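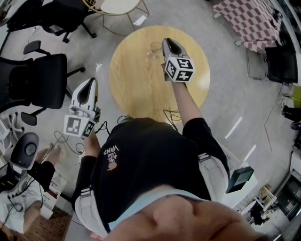
Chapter 7
Coalitions and the Budget Vote

Learning goals

After reading this chapter you should be able to explain how a budget passes in a parliamentary system, describe what happens when it fails, and tell the difference between a confidence vote and an ordinary vote.

7.1 A Government Without a Majority

Most legislatures pass many laws in a year and only one budget. A law on fishing permits can wait until the next session. A budget has a deadline, and if it is missed, offices may lose the legal power to spend money. For this reason the budget vote is the best place to see how strong a government is.

Consider the republic of Hamine, which we will use throughout this chapter. Its assembly is elected by proportional representation, and no party has won a majority in the last 3 elections. After the most recent one, the largest party formed a cabinet with 2 smaller partners. Together they fell short of a majority by a few seats. The cabinet took office anyway, under an agreement that a fourth party would support it on budget matters and vote as it liked on everything else. Political scientists call this a confidence and supply agreement.

The agreement held until April, when the finance ministry proposed cutting road grants to the provinces by 10 percent. Members from Tomex, a rural province with long roads and few taxpayers, objected at once. Members from the port city of Dhanial were in favor – the savings were to be spent on harbor works. Both groups sat on the government side.
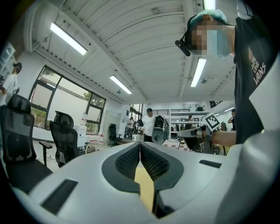

The whips then had two choices. They could change the bill to satisfy Tomex and risk losing Dhanial, or they could declare the vote a matter of confidence. In a confidence vote, defeat means the cabinet must resign. Members who dislike one part of a bill will often vote for it anyway if the other outcome is an early election in which they might lose their own seats.

The cabinet chose the second course. Some 40 members spoke in the debate, and the bill passed narrowly on 02/06/2021. The fourth party voted yes and ended its agreement the next morning.

7.2 Key Terms

Supply: the money a legislature grants to the government for a fixed period.

Confidence vote: a vote the government must win to stay in office.

Whip: a party officer who tells members how the party wants them to vote and keeps track of who will do so.

Stopgap bill: a short-term measure that continues spending at existing levels while a full budget is still being worked out. Hamine's Isusent Act, covered in section 7.4, limits how often such bills may be used.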